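Ticket 2584: Thermostat schedule keeps resetting overnight
Opened by: Sheena Urquhart
Product: Vemach Mono
Status: waiting on customer

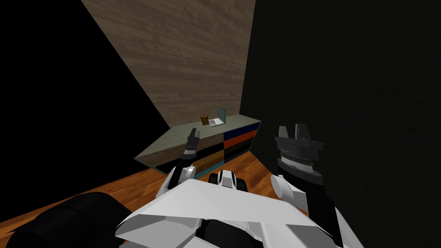

Hi again, me with the Mono that won't remember anything! I set it to drop to 62 at bedtime and come back up at 6 am, and every morning the schedule is blank and the house is freezing. Started in January, right after the furnace guy swapped the filter (could be a coincidence, I don't know).

What I've tried so far: new batteries, twice. Factory reset, 3 times. Deleted the app and put it back on my phone, which lost my other settings too, so that was fun. I also moved it off the guest Wi-Fi like the Chisholm installer told me to. No change.

Update, 9:40 pm: found the error log in the menu. Code 31, over and over, always a few minutes after midnight. The manual skips right from 30 to 32, so what is it??

Update, next morning: okay, I turned off "sync with account" before bed and the schedule was still there at breakfast! First time in weeks. Then I looked at my account page and it has two homes on it, mine and one called Herkolside, which was the old owner's name for this place. That one has an empty schedule. Can you delete it from your end? The button is grayed out for me. I'm leaving sync off until I hear back.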